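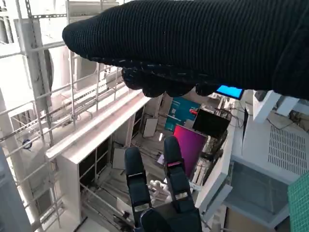
Workroom floor, Cloltham, December.

Home › Projects › Street Heat and Shade › Progress Reports

Street Heat and Shade Project
Second progress report to the Namboodiri Fund
Prepared by Keerthana Rajan, project lead, with data sections by Deepika Joseph

1. Purpose of the report

The report covers work done since the first progress report, ending in December. It follows the headings in the grant agreement. Spending is reported separately on the fund's own form and is only mentioned here where it affects the work plan.

The project measures summer air temperature at street level in Cloltham and compares it with tree cover, paving and building height. The results are meant to guide the next round of street tree planting. The grant pays for sensors, mounting hardware, part of Deepika Joseph's time, and printing for the public meetings.

2. Work completed

Sensor network. We installed 71 temperature loggers on utility and sign poles. Each logger sits inside a white louvered shield on the north side of its pole, above head height. Three were lost during the season: two went missing from Holley Road and the third was on a pole that the power company replaced. The pole was replaced without notice to us and we have asked to be put on the contact list for that kind of work.

Calibration. All loggers were run side by side in a closed cabinet before they went out and again after they came in. The second run showed a small upward drift in the older units, which were carried over from the pilot. Corrections have been applied to the records from those units and the uncorrected files have been kept. The new units did not show a drift large enough to correct.

Tree survey. Trunk diameter, species and crown width were recorded for street trees on every block that has a logger. Crown width was measured along the curb and across it, and the two values were averaged. Where a crown was shared between a street tree and a yard tree, the survey sheet notes the overlap, but no attempt was made to divide it.

Public meetings. The kickoff meeting was held at the Holley branch library. Attendance was lower than planned. The questions were mostly about sidewalk damage from roots and who pays for watering, and the written answers have been posted on the project page.

3. Early findings

These findings are provisional. The full analysis is due with the final report.

Blocks with continuous crown cover were cooler in the afternoon than blocks without it, as expected. The difference was largest on still, clear days and close to zero under cloud. After sunset the pattern was weaker, and on several narrow blocks it was reversed. We think the crowns there may be slowing the loss of heat from the pavement, but the sensor layout was not designed to test this and we would not want it quoted as a result.

The Meko district was warm at all hours. It has wide paved lots, few trees and dark flat roofs, and the data do not let us separate those factors yet. Newly planted trees had no effect that we could measure.

4. Problems and changes to the plan

Data download took longer than budgeted. The loggers have to be read by hand at short range, and the route between poles was first set by installation date instead of location. Deepika Joseph has redrawn the route and field time dropped once the new one was in use.

Permission to mount on poles along the rail corridor was refused. The loggers meant for the corridor were moved to side streets nearby. This leaves a gap in the map that we do not expect to fill during the grant period.

The land cover layer supplied to us was out of date in Meko, where several lots have been repaved or built on. We are correcting it by hand from site visits - slow work, but limited to one district. Until it is finished, no Meko values should be used in maps.

5. Data handling

Raw files are stored in two places and checked against each other after every download. The cleaning script removes readings taken while a logger was being handled, readings outside the rated range, and any day with more than a short gap. Removed values are flagged and kept. A plain-language description of the columns will go out with the public release. Pole locations will be rounded to the block in that release to reduce theft.

6. Work planned for the next period

- Finish the Meko land cover corrections.
- Replace the lost loggers and swap batteries in the rest before spring.
- Fit a model of afternoon temperature using crown cover, paved share and building height.
- Hold the second public meeting, in the evening this time, starting at 6:30.
- Send draft block rankings to the city forester for comment.

7. Request to the fund

We ask to move the unspent part of the printing line to field labor, to cover the additional download rounds described in section 4. The total award would stay the same. A reply before the spring installation would let us schedule the field crew on the current terms.

Questions about the data should go to Deepika Joseph and all others to Keerthana Rajan.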